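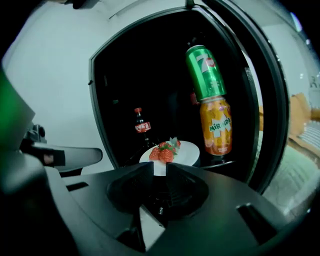
**feng_40**
Do we need a written rule for soft fruit? The Plovgate sheet only says "close until held", and that ruins strawberries.

**honska**
Yes. Ours says grip at the widest part, never by the leaves, and discard the take if the skin splits.

**odia_bench**
I'd keep split ones. We logged 900 takes in August and the bad grips were useful, as long as they were marked as bad.

**honska**
Marked by whom? Two people here disagreed on 19 of ours.

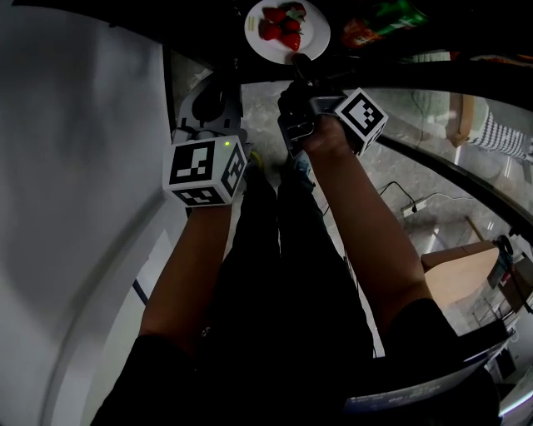

**feng_40**
When should the marker cubes be checked?

**odia_bench**
Before each batch, and again after any knock. Wipe the faces with a dry cloth.

**honska**
Agreed on that. Still against keeping split fruit. If you do, put it in its own folder.

**feng_40**
Own folder is fine by me. I'll add both to the draft.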